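I have been using the same pack of microfibre cloths since last winter, and as three people have now asked me which ones they are, I thought I had better write it all down properly. They are the Zodley everyday cloths, sold in mixed colours, and I bought mine from Willems when they were clearing the shelves before Christmas. My sister-in-law Chaimae Morsy had them first. She pressed one into my hand over the washing-up and told me to try drying a wine glass with it, and I am afraid I went home and ordered a pack that very evening!

I should say at the outset that I am not an easy person to please where cloths are concerned. I grew up with my mother's old cotton dusters, washed until you could see daylight through them, and for years I thought microfibre was a lot of fuss. The first ones I owned caught on every rough bit of skin on my hands and I gave them away. These are softer than that. They still catch a little in December when my fingers are dry, but hand cream sorts it out.

## The colours

Blue, pink, a yellowy green and a brighter lime. I know some households are very strict (pink for the bathroom, blue for the windows and woe betide anyone who muddles them), and I did start out that way, with a list taped inside the cupboard door. It lasted until the spring. Now the lime ones live in the dining room and do the table, and the rest go wherever they are wanted. Folded in quarters they make a very tidy little pile, and they stay square on the shelf in a way my tea towels never have. 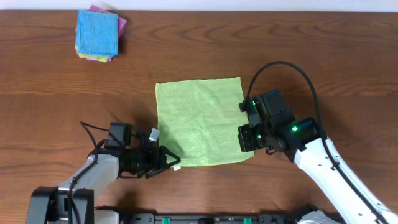

*One lime cloth opened out on the table, with the folded ones behind.*

The colour has kept well, I think. Mine have been through the machine every week and the lime is still a good cheerful lime. I wash them at forty, by themselves, and never with fabric softener, which leaves them sliding over the water instead of picking it up. Do keep them away from the bath towels too. I once put the two in together and spent a whole evening picking fluff off with sticky tape while Daniyal Gilani, who was supposed to be helping me with the crossword, laughed himself silly.

## On a wooden table

We have a big wooden table with a lot of grain in it, and it shows everything: crumbs, finger marks, the ring from every mug that missed its coaster. For dusting I use the cloth dry and go along the grain. For anything sticky I dampen one corner, wring it out hard, and follow with the dry side. There is plenty of pile to hold the dust, so I am not just pushing it from one end to the other.

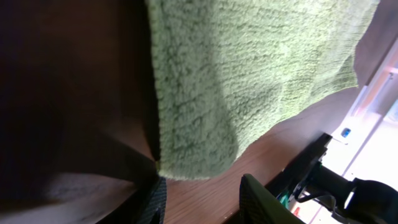
What I like best is how easily a cloth bends round an edge. The old sponge cloths were stiff as card by the second day and you could never get them properly down the side of anything. With one of these I can do the top and then carry on over the side in a single sweep, and the chair backs after that if I am feeling energetic. It takes me 7 minutes to do the table and chairs before people come, and I used to put it off all afternoon.

They are less good on candle wax, which smears, and on anything greasy you will need a drop of washing-up liquid first. Shazia Memon uses hers on her cooker hood and says the same.
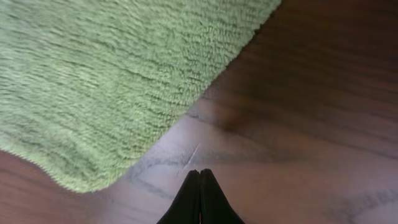
## Drying, folding and a grumble or two

They dry quickly, even over the back of a chair on a damp day. I fold mine as soon as they are dry, partly out of habit and partly for the pleasure of it. Corner to corner, smooth it down, once more across, and on to the pile.

Now for the grumbles. The little label is sewn into the edge and it is scratchy, so I would snip it off before using one on anything polished. The pile is also rather thick for spectacles, and I have gone back to my thin Usus cloth for those.
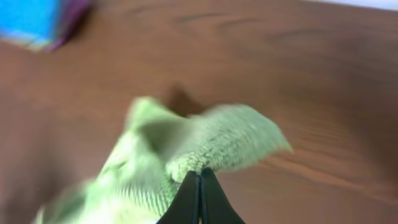

The thickness does mean there is something to get hold of, mind you. My grip is not what it was, and a flat, slippery duster is a misery to pick up from a table, whereas I can take a pinch of one of these anywhere in the middle and up it comes. I paid for a pack of 11, gave four away, and have not yet had to throw one out. I shall be buying another pack for my daughter when she moves, provided Willems still has the lime.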